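Vilgot Hellström has run the shared laundry at Valwood since the building opened, and he keeps its rules short. Everything has a number, he says, and the number goes on the machine. A tenant who calls about a problem is asked for that number first.

"If someone tells me the dryer is making a noise, I need to know which one," he says. "With a label on the front they can just read it to me."

The washer and the dryer that share a number are meant to be used as a pair. Hellström got the idea from Ilgate, an older building where he worked for 2 years and where wet clothes were often left on top of somebody else's machine.
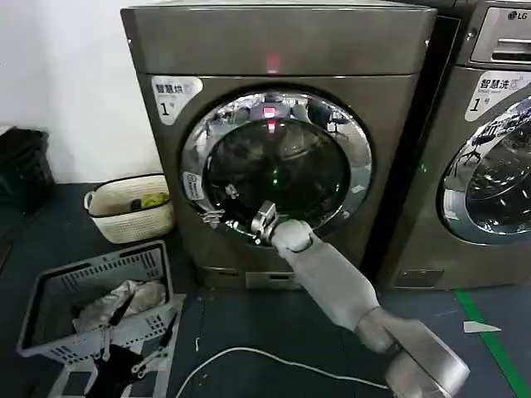
What should people do with the dryer door when they are finished?

"Leave it open a little. The drum airs out and the next person doesn't get a stale smell. I tell them the same for the washer."

He is stricter about lint. The filter is to be cleaned after each load, and he checks it himself in the evening. In February he went through a whole month of repair slips and found that most of them came down to a clogged filter or too many towels at once.

"People fill the drum until the door won't shut," he says. "Then they run it twice. Two small loads would have been quicker."

The rest of his job is storage. Spare hoses, filters and door seals come from Janevski, a parts dealer he has used for years, and he orders them in small amounts. The last order came to 2360 with delivery. He tries to stay under 1000.

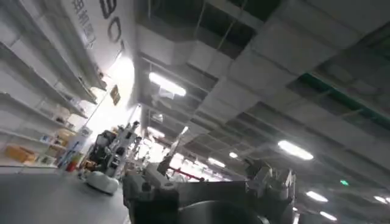

Hellström likes parts kept where he can reach them without a ladder. Heavy things go low and small things go higher up, in boxes with the part number written on the short side. He throws out a box once it goes soft at the corners.

He has no plans to add machines. Loseck, the company that manages the building, has asked him twice.

"We have enough," he says. "I would like a better folding table."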